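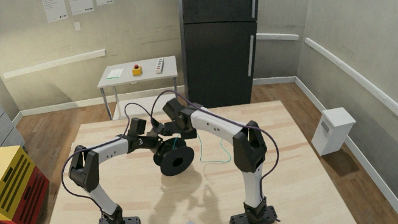
About Skolora

Skolora helps small workshops, colleges and packing firms decide whether to buy a robot, and if so, which parts of the quote to cross out. We don't sell robots and we take no commission from anyone who does. About half of the people who come to us end up buying something smaller than they first had in mind, and a fair few buy nothing at all. We count both as finished jobs.

How we started

We began as a buying group. Several firms on the same estate had been shown the same demonstration by the same sort of salesman, and between them they had three arms under dust sheets by October. The arms were fine. What had gone wrong was the budget, which covered the arms and very little else. There was no money for grippers that suited the parts, none for guarding, and none for the weeks somebody would have to spend getting the thing to do one job twice in a row.

So we started reading quotes for each other, and then for other people. The name came later and we have never been very keen on it.

What we think about robots

We are doubtful, and we'd like to stay that way. Plenty of sales talk in this trade rests on a payback figure, and most payback figures we are sent assume that the machine runs all day, that the parts always arrive the same way up and that the operator it replaces did nothing else. Ask what your operator does between parts. It is usually a long list.

Two arms are not twice as useful as one. They may be the right answer where a part has to be held and worked on at once, but you pay for both and then you pay again for making them work together. We ask every client to show us the job done with one arm and a decent clamp before we will look at a two-arm budget.

We are also wary of simulation. It is cheap and it is a good place to find out that an arm can't reach, and we tell people to use it. We don't accept it as proof that a job can be done at speed, with real parts, by a machine that has been knocked about for a year. 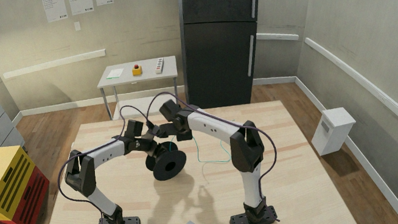 Our planning work follows a set of sheets we call Gekent, and the first sheet has no robot on it. It asks for the table, the floor space, the power, the cabling and the stop button, each with a price and a person responsible. Cabling is where the shortcuts show. A cable that bows out wide past the elbow, as the purple ones do on both of these arms, takes up room that a floor plan drawn round the bare arm won't have allowed for. The same goes for whatever is being handled: a spool is one item on the parts list, but the filament coming off it wanders over the bench and needs its own space. The emergency stop gets a line to itself, with its position marked. On the side table behind the work is one place to put it, and we would want to know who can reach it from the front before signing that off.

What we charge

A first reading of a quote is £100 and takes us 7 working days. A full Gekent plan is £3,268, whatever the size of the machine, so we have no reason to talk you into a bigger one. If you decide within 30 days not to buy, you keep the plan and we leave you alone.

The rest of Skolora

Jemal is our training side, for the people who will have to live with the equipment. Grikano is a list of second-hand arms and benches that clients want rid of. It is longer than we would like. Look through it before you ask anyone for a price on new kit, and read the column headed "reason for sale" - it is the most useful thing on this site.

Page last updated 3/17/20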